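Kitchen and food store self-inspection, Ginstead hall
Sheet 4, June round. Filled in by Dezső Fülöp. Comments go under each item.
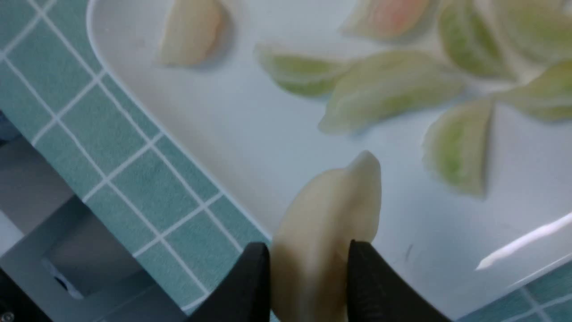 Cold storage

Main fridge at 5 degrees or below: Yes. Read at 7.40 am, before the door had been opened. The reading was 4.

Raw meat kept below ready-to-eat food: Yes.

Door seals clean and whole: No. The lower seal on the small Gilar fridge has split at the hinge side. It still shuts, but the split holds dirt and cannot be wiped out properly. New seal to be ordered from Dakbridge. Model plate is behind the kick panel, bottom left.

Opened jars dated: Partly. Mustard and chutney had dates. The mayonnaise had none and was thrown away.

Dry store

Food off the floor: Yes, except one sack of flour left by the door after the delivery. Moved to the shelf during the inspection.

Onions, garlic and potatoes sound: Yes. Two soft onions taken out. Potatoes need a darker spot, as the ones nearest the window are turning green on top. A cloth over the crate will do for now.

Signs of mice or insects: None seen. Bait boxes checked and the card signed. The box behind the boiler is hard to reach and should be moved forward -- I could only read its card with a mirror.

Preparation area

Boards in good condition: No. The brown vegetable board is deeply scored and has been taken out of use. White, red and green boards are fine.

Knives clean, sharp and stored in the rack: Yes.

Plates and bowls free from chips: Partly. Three side plates rejected. The large plates were all good.

Hand basin has soap, hot water and paper towels: Yes. The hot tap is slow to run warm. Same comment as last time.

Cooking equipment

Gas shut-off marked and easy to reach: Yes.

Extractor filters clean: No. Greasy to the touch on the right-hand side. They should go through the dishwasher every month and the last entry on the card is March.

Major oven door closes fully: Yes, after the hinge was adjusted.

Fire blanket and extinguisher in place: Both in place. Extinguisher gauge in the green. The blanket is hung too close to the hob -- anyone reaching for it would have to lean over the rings. Move it to the wall beside the back door.

Meters

Water meter reading: 2,642
Gas meter: not read, cupboard locked and key not on the hook.

Floor and waste

Floor dry and free from trip hazards: Yes. One lifted tile edge by the sink, taped down. Needs fixing properly.

Bins lidded and emptied: Yes.

To be done before the next round

Fridge seal, small Gilar
New brown board
Filters washed and card signed
Fire blanket moved
Tile by the sink
Key for the gas cupboard -- ask at the Ginstead office, extension 138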